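Halen bin grasping data, README

Last touched 2021-04-26, Flora Farquharson. Still rough. If something in here disagrees with the config file, believe the config file.

What it is

Grasp attempts on rectangular blocks in a metal bin, one KUKA arm, one gripper, one fixed camera. Collected to test Rennie, our method for picking which block to go for when they're touching or lying on top of each other. Lilska is the baseline. Mumbridge is the logging code, you only need it if you want to read the raw files.

600 attempts total. Split is by bin layout, not by attempt, so the same pile never shows up in both train and test. 490 attempts in train, the rest in test. Please don't reshuffle. We did that once by accident and the numbers looked great for a day.

Short version of the method

Old way (Lilska): score every candidate grasp on its own, take the best one, go. Works fine on spread out blocks. Goes wrong when the best looking grasp is on a block that has another one lying across it. The gripper closes, lifts, drags the top one along, and drops one or both.

Rennie adds a second score. For each candidate it asks how much everything else would move if this block came up. Low disturbance wins ties, and near ties too. The tie width is the one knob that matters, it's called tie_band in the config. Too narrow and you're back to Lilska. Too wide and it picks silly grasps at the bin wall just because nothing is near them.

The disturbance score is learned from before/after pairs. No simulation used anywhere. We tried sim in February and the contact between blocks was off enough that the score learned the wrong thing, mostly that crossed blocks slide apart by themselves. They don't.

Setup

Bin is clamped to the table. Check the clamps before every session, if the bin has shifted the extrinsics are junk and nothing in the logs will tell you. Blocks come in reddish and green. Color carries no meaning for the task and the model gets grayscale, so don't go building a color thing on top and then report it as Rennie.

Reset between layouts is by hand: pull the blocks, drop them back in from above the rim, don't arrange. If one lands outside the bin, pull all of them and start again. Within a layout there is no reset, the arm keeps trying until the bin is empty or it fails 2 times in a row.
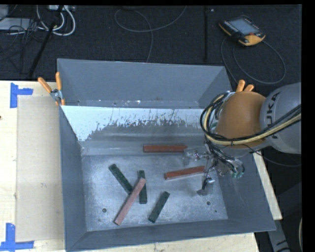 Success means the block was lifted clear of the rim and held until the arm reached the drop pose. Lifted and then dropped is a fail. Two blocks lifted together is also a fail, even if both make it to the drop pose, and it gets its own code (DOUBLE) so you can count them seperately. Lilska gets a lot of DOUBLE. This is most of the gap between the methods.

Cables: leave slack at the wrist. A tight bundle pulls on the last joint and you get a small sideways error at the bottom of the approach. Cost us a whole set of layouts before we noticed, those are not in the release.

What's in each record

layout_id: which pile
attempt: order within the layout, starts at 0
before, after: color stills from the fixed camera, arm parked out of view
mid: one still during the approach, for humans only, not used in training
grasp: position, angle, opening width
score_grasp, score_disturb: both saved even for Lilska runs, where the second one is computed but ignored
outcome: OK, MISS, DROP, DOUBLE, ABORT
notes: free text, mostly empty, spelling not checked

ABORT is somebody pressing stop on the pendant. Drop these from the success rate. Don't drop them from the layout sequence or the before/after pairs stop lining up.

Results so far

Not putting a table in until the rerun is finished. What I'm comfortable saying: with separate blocks the two methods are the same. On crossed or leaning blocks Rennie is clearly better, and nearly all of the gain is fewer DOUBLE. MISS does not improve. Wall grasps are a bit worse with Rennie, see tie_band above.

36 test layouts were tagged by hand as "hard", meaning at least one block is resting on another at the start. Tag file is in the splits folder. One person did the tagging (me), so there is no agreement number. A few are judgment calls, a block leaning on an edge and so on.

Known problems

- Glare. Bin walls are bright metal in places, scratched and flaky in others, and the edge detector sometimes finds a block that isn't there. Fake detections are left in the candidate lists, on purpose.
- Holes or fasteners in the bin floor. Same story, less often.
- Late sessions have a slightly different exposure. The gray scale conversion mostly hides it.
- Outcome codes in the first session were typed in by hand. Expect a mistake or two.
- Mid stills can be a little early or late, the trigger is on joint position and the arm slows down near the bottom.
- Only one block shape. Don't expect the disturbance score to carry over to round things. We haven't tried.

Running it

Unpack, point data_root at the folder, run the check script first. It reads every record and complains about missing stills. If it's quiet you're fine. Training fits on one ordinary GPU overnight. Evaluation from logs is quick. Evaluation on the real arm is not, plan a full session and keep a hand near the stop button.

Seeds are in the config. Same seed on a different machine gives close but not identical scores, havent chased down why.

To do

- rerun the Lilska baseline with the fixed cable routing
- second tagger for the hard layouts
- sweep tie_band properly, the current value is from a handful of tries
- write up the camera calibration steps, right now they live in my notebook

Questions or broken records, open an issue and put the layout_id in the title.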